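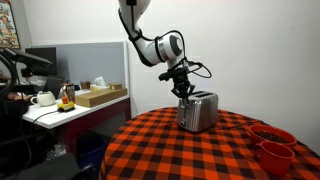

Our question was small. Can a policy trained on mixed kitchen demos still find the right slot when the stuff around the appliance changes, or does it just memorize one table? We call the task set Itholm (Hatem's pick, no meaning). The toaster task is the one we ended up writing most about. Gripper comes down from above onto the top of the toaster, left slot side, and everything after that depends on how good the approach was. The buffalo-check cloth stayed on for all of the "busy" condition, since big red and black squares plus a shiny steel body that picks up the red is about the worst thing we could give the vision part. Red bowl and red mug to the right are distractors. Same color on purpose.

Team: Jelle Wouters (control, training), Hatem Shawky (data, labeling, most of this text).

Background, short version

Most of the course papers train on one clean table and test on the same clean table. Fine for a demo, doesn't tell you much. We wanted to know how much of the success comes from the policy looking at the object and how much from the background being the same every time. Last year's group had a section on this but no numbers for metal objects. Metal is where it gets ugly, the surface changes whenever the cloth changes.

Setup

One arm over a round table, gripper pointing down, wrist cables left loose near the end so they don't pull when it rotates. We first had them tied tight and the wrist kept faulting out. E-stop stays on the desk next to the table, one person within reach of it at all times. Control loop and logging run through Zuron, the lab's own wrapper. Labeling was done in Grukov, which crashes if you open two episodes at once, so don't.

Data

300 demos total, all teleoperated by the two of us. Split evenly between 2 conditions, plain (bare table) and busy (check cloth, bowl and mug out). Toaster got moved and turned a bit between demos, by hand, no fixed grid. In hindsight a grid would have been better. Jelle's demos are slower and smoother, Hatem's are faster and come in at a steeper angle. We did not balance for this and should have.

Method

Standard behavior cloning, images plus joint positions in, short chunk of joint targets out. We trained 2 policies:

Policy A - plain demos only
Policy B - plain and busy mixed

Same network, same number of training steps. A trial counts as good if the fingers end up over the left slot and the toaster hasn't been shoved. Touching the rim is allowed. The person judging did not know wich policy was running, the other one started it from the laptop.

Results

On the plain table A and B look the same to us. B is maybe a little slower to commit, it hovers before going down. Neither one pushed the toaster much.

On the busy table A falls apart. The approach starts OK and then drifts to the right, toward the bowl and mug. Our first guess was that it was going for the red objects. So we took them away and ran it again with only the cloth - it still drifted, just less. So the cloth alone is enough to break it, and the red objects make it worse. B handled both versions. Its misses were nearly all short misses, fingers landing on the rim instead of over the slot.

We also tried B on a cloth it had never seen (plain blue, borrowed from Kokkonen, the student cafe downstairs). Better than A, worse than on the check. It found the toaster every time but picked the wrong slot alot. We think the policy uses the reflection on the steel as a cue for where the front edge is. That would fit, but we did not test it properly, so take it as a guess.

Problems

- A has fewer demos than B. Mixed set is bigger, so part of the gap could be just more data. Ran out of time to train a B with half the episodes. This is the main hole in the report.
- Demo style is mixed up with operator, see above.
- Camera got bumped once during the busy trials. We redid the ones after the bump, kept the ones before.
- Only one toaster.

Still to do

Half-size version of B first, that one is planned for April. Then matte tape over the steel to check the reflection idea. Hatem wants to add a second appliance, Jelle wants to fix the grid first. Probably grid first.

Logs and the label files are in the shared Itholm folder, ask either of us for access. Trial sheets are scanned in there too, the handwriting is Jelle's, sorry.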